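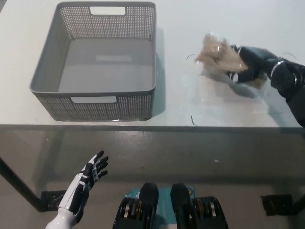 Grey basket and a bag of pale fluffy stuff

Subject: Re: [gosgate-juniors] Shuttles for the under-11s

Hi all,

On Sep 14, 2021, Yannick Riviere wrote:

> Before I put the order in, are we sticking with feathers for
> the little ones or going over to nylon? We got through
> 187 feather shuttles last term with the under-11s alone, and
> most of them were wrecked in the first ten minutes. I've seen
> the Zuvholm nylons in tubes of six but I've never hit one.
> Also, does anyone know what speed we want for our hall?
> It's freezing in there by November.
> Yannick

I'd go nylon, Yannick, and I say that as somebody who moaned for years about playing with them! The under-11s are still learning to get the racket face square, so they catch the skirt as often as the cork, and a feather shuttle just can't take that. I used the Zuvholms all last winter at Khunthong (the Saturday lot I help with over the river) and we had one tube last us four sessions. They do fly a bit flatter than feathers and they don't drop as steeply at the end, so clears go sailing out at first. The kids got used to it within a couple of weeks – I took rather longer.

On speed, the nylons come with a coloured band round the cork: green is slow, blue is medium, red is fast. Shuttles travel slower in cold air, so blue for September and a few tubes of red for when the heating gives up. Please don't buy green, whatever the shop tells you. We had them one year and the smaller ones couldn't get a serve past the net.

I'd keep some feathers back for the under-15s, though. Anyone heading for the county trials needs to be used to them, and the Trindiline ones we've got in the cupboard are decent enough for practice. Steam them the night before if they've been sitting there since spring. 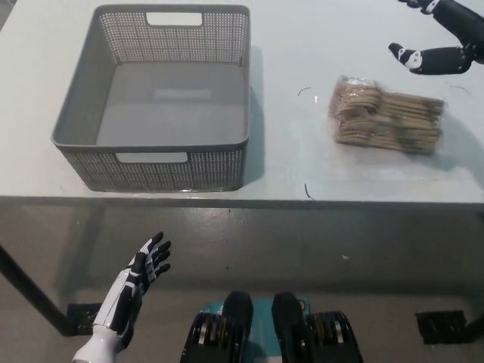

Storage is the other thing with nylons, as the skirts go out of shape if they're squashed and then they wobble all over the place. Ours live in a carrier bag under the umpire's chair at the moment, which can't go on. Keep them in their tubes, and put the tubes in something with solid sides you can carry with two hands. A grey plastic basket like the one on the table there would suit us very well, with the handle holes in opposite walls and all those little square holes in the sides to let some air through. One for nylons, one for feathers, and a label on each so they don't get mixed up.

If you're ordering anyway, could you add 50 overgrips? Any colour but white. I'm happy to pay up front and claim it back.

Could someone also look at the net on court two? The tape has come away at the left-hand post and it sags something awful.

See you at training,
Jo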